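Laine Mets
March · 11 posts in thread

Right, Trillmont robotics club update, for the three of you who keep asking. We're on household chores this term and our group got beds. Wolfram's lot got washing-up, lucky things.

The job: collect 60 short recordings with the hand-held gripper before Tuesday, each one a different way of tidying or straightening bedding. I've done 14. Karim says he's done "loads", so we'll see.
💬 6 🔁 2 ♥ 31

What I've learnt so far – go slowly. Much more slowly than feels natural! My first 10 had to be binned as I was whipping the covers about like I was late for a train.
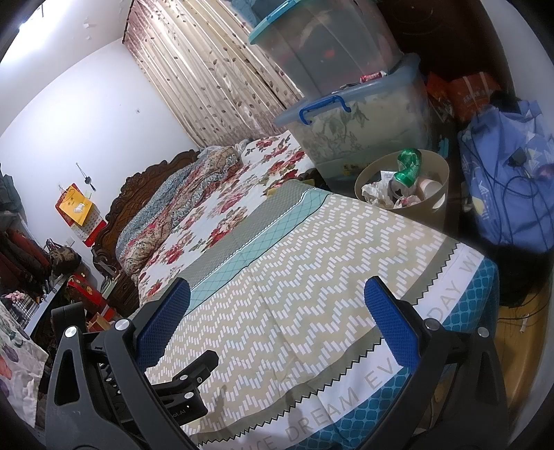
Fingers open, blanket still in a heap by the headboard. Roses next, then the zigzag sheet.
💬 9 🔁 1 ♥ 48

Vaida asked if the blue pads make a difference. I think so? Thin sheets are the hard bit, you want to pinch a fold and not the mattress. Quilts are dead easy by comparison, there's just more to grab.

Also my wrist hurts. Valdis reckons I'm holding it like a frying pan and he's probably right.
💬 4 ♥ 22

We're allowed up to three goes at each task before moving on to another one. I keep wanting a fourth – corners are addictive.

Next session is pillowcases. If anyone from the Wamport club has cracked pillowcases, please message me, I'll bring biscuits.
💬 13 🔁 3 ♥ 40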